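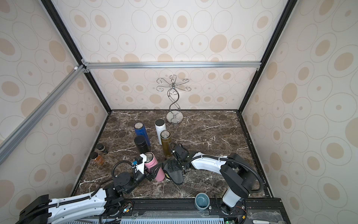 Brown marble, white veins, and that oval wallpaper.

18 Dec 2020

Morning

Up at an hour I would have called night in college, and so happy about it! Today was the long one, Plarbridge to Etcombe over the top of Collet, 14 miles, the walk Smaranda and I have been promising each other since the first week of November. We'd put it off for rain, then for her knee, then for more rain. Last night the forecast said cold and clear and I texted her one word (BOOTS) and she sent back a row of exclamation points.

The 121 bus was nearly empty. We sat across the aisle from each other with the windows cracked open and our masks on, and shouted about socks. She has come around to wool at last. I am still breaking in the Uvars, which were stiff as mailboxes in the store and are now merely stiff as cardboard, and I love them already. No blisters yet. I'm writing that down so I remember it was true at least once.

Plarbridge at sunrise is worth the bus ride all by itself. There was frost on everything, even on the chains by the old loading dock, and the river was steaming, and a heron stood under the bridge with its shoulders up around its ears like a man waiting for a cab. I tried to draw him. He came out looking like an umbrella. I kept the drawing.

Tea before we started, out of the flask, standing up. I always mean to save it and I never do. Cardamom this time, and I put in too much honey, and it was perfect.

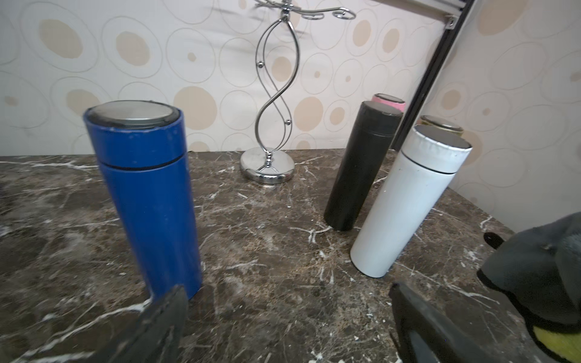
Up Collet

600 feet doesn't sound like a climb. Séverine does it before breakfast, or says she does. But the path goes straight up the shoulder with no bends in it at all, and the leaves were frozen into a kind of crust, so every step had a crunch and then a small slide backward. We stopped talking by the second gate. I could hear my own pulse in my hat.

And then the trees quit and there's the whole valley! Fog lay in the bottom of it, completely flat, with the Etcombe steeple poking up and one line of poplars and nothing else. I've been up there in summer and I had no idea. In summer it's just a nice view with a lot of picnics in it. I must have said "look at that" a dozen times and Smaranda, who was looking at it, said yes every time, very patiently.

Saw on the way up:
4 bullfinches together in the hawthorn, the males so pink they looked lit from inside
fieldfares, a great chattering crowd of them
a fox's tracks going along the wall, neat as stitching, then over it
a kestrel, though Smaranda votes for sparrowhawk and she is usually right

I want to learn the tracks properly this winter. Hervé Picard has a field guide he swears by and I'm going to ask if I can borrow it over the holidays. He'll make me sign for it, he does that with everything, but I'm good for it. Rabbit I can do, and fox, and dog if the dog is big. Everything smaller is just punctuation to me.

Lunch was on the lee side, on our jackets, with our backs against the wall and the sun full on us. Cheese rolls, the last of the plum cake, an orange that was so cold it hurt my teeth. Smaranda told me the whole story of how her aunt crossed the mountains with a sewing machine, which I've heard in pieces for years and never in order. It's much better in order. I asked if she'd ever write it down and she said no, but the way she said it sounded like maybe, and I'm going to keep bringing it up.

The way down is longer and muddier, and we took the left fork at the sheepfold, which was a mistake, a glorious one. The map shows a stile where there is now only a hedge. So we followed the stream instead, hopping from side to side wherever the bank gave out,
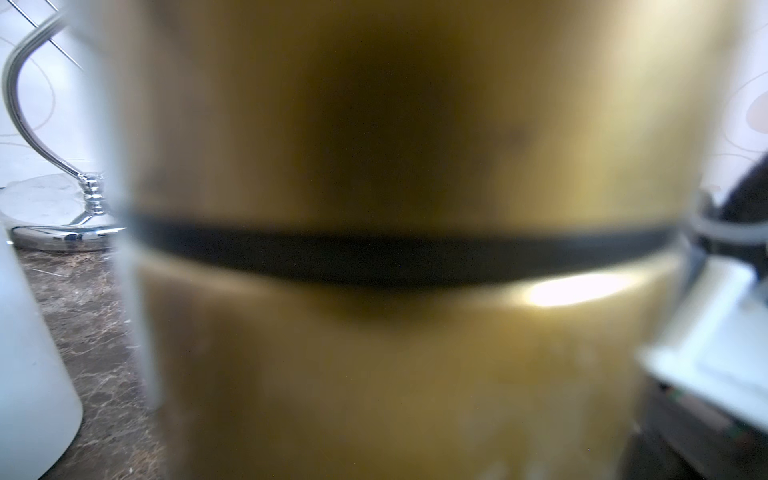

and came out at the back of Régis Delaunay's orchard, of all places, with burrs up to our knees. He was out pruning. He waved his loppers at us and shouted that we were going the wrong way, then pointed us to the lane, and from across the wall he gave us a long lecture on canker that I enjoyed very much. I had never thought about how you choose which branch to leave. You're supposed to picture the tree in three years, he said, and cut for that one.

Evening

Home, bath, soup, feet up. Legs like wet rope. The boots are stuffed with newspaper by the door and there is one blister after all, left heel, small.

Hussam Nimri called to hear how it went and I talked at him for so long that his dinner burned. He wants in on the next one. We're thinking of doing it backward, Etcombe first, so the steep part comes at the end of the day going down and we get the sunset from the top. Need to check the time of the last bus. Need a better headlamp too, mine flickers.

More cardamom, less honey. No, same honey.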